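Trying Two Grippers on a Plug Nobody Designed for Robots

Bench report, October 2024

Socket insertion is an old problem in assembly automation, and most published results come from fixtured parts. The connector sits in a nest, the socket is bolted down, and the arm has only a small remaining error to deal with. A household power strip on a table offers none of that. The body is glossy, the sockets are shallow targets surrounded by switches, and the plug is hidden under whatever housing the manufacturer molded over it.

For this comparison we used two parallel grippers on the same pair of arms. The Clakura is a stiff electric unit with machined jaws and interchangeable molded fingers. The Nishimura costs more, closes more slowly, and reports finger position and motor current to the controller at 125 Hz. Both were fitted with black fingers of the same outline so that the wrist camera view stayed comparable. Control ran on a Ulinano cabinet with its August firmware, and all testing took place at our bench in Trorkanham.

The task has two parts. One arm picks up a cube-shaped or boxy adapter and seats it in a strip. The same arm, or the second one, then takes it out. A trial counts as complete only when the adapter sits flush and the strip has not been dragged out of the region the planner was given. Across both grippers we logged 3,801 attempts, of which 233 were stopped by the force limit before contact with the socket was confirmed.

Large housings over small targets

The difficulty with a cube adapter is coverage. Once it is over the strip, it hides the socket it is meant to enter and often part of the next one. The planner has to work from whatever remains visible: switch buttons, the edges of the neighboring panels, and the outline of the strip itself. On the white strip with the blue USB panel, the orange ports proved to be the most dependable landmark, with far better contrast than the white buttons on white plastic. The detector lost the buttons whenever the exposure ran high.

Grip placement matters as much as vision. A cube held by its upper and lower edges leaves little room between finger and strip, and a finger that hangs too low will touch the housing before the pins reach the slots. The Clakura fingers had to be raised in the grasp to avoid this. The Nishimura tolerated a lower grasp, as the current reading showed the early contact and the controller could back off.

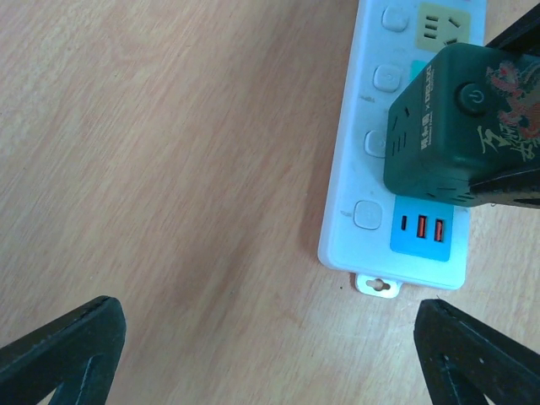 Force at the wrist, force at the finger

Both arms carry a six-axis sensor at the wrist. It reports the total load and says little about slip. When pins catch on the edge of a slot, the adapter tends to rotate in the fingers before the wrist reading climbs far enough to trip a limit. The arm then continues down with a tilted plug.

With the Clakura, the practical remedy was to close harder. Smooth plastic housings accepted this without trouble, but the added stiffness made the search pattern less forgiving. We use a spiral search with a small rocking motion about the long axis of the strip, and it depends on some give in the grasp. Clamped hard, the plug skipped over the slots.

With the Nishimura, we ran a moderate closing force and watched finger position. A change in opening during the search was treated as rotation, and the arm lifted and tried again. This recovered many attempts that the wrist sensor alone would have passed as normal. It also made each cycle longer, and an operator standing at the bench will notice the pauses.

Finger shape and flat sides

Boxy adapters with parallel sides are the easy case for any two-finger gripper. The flat faces line up with the pads, and the part squares itself as the jaws close. Rounded corners reduce the usable contact area, so the grasp point should be set toward the middle of each side. The pink adapter, embossed MAX 2500W on its front face, was gripped from left and right and kept its power button clear of both fingers. Grasps that put a pad across a button should be rejected in software.

Camera placement works against this grasp to some degree. A housing held between the fingers fills the lower center of the wrist view, and the nearest socket may be reduced to a corner of colored panel. We had better results when the target pose was fixed from a higher position, before the approach, and the wrist image was used in the last stage only to check for drift of the strip.
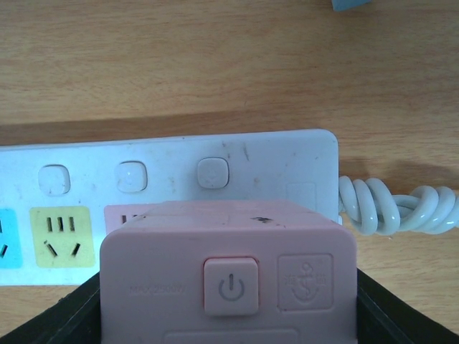 Which to buy

For repeated insertion into a strip that is clamped or screwed down, the Clakura is sufficient. It is quicker, its fingers can be changed with one tool, and its faults are easy to diagnose. For a loose strip on an open table, the Nishimura is the better choice. Budget time for tuning the rotation threshold, which we had to reset for each housing, and keep the wrist sensor limit active while doing so. The Ulinano cabinet handled both grippers without a separate interface board, although its log viewer still drops the finger current channel when a trace is exported.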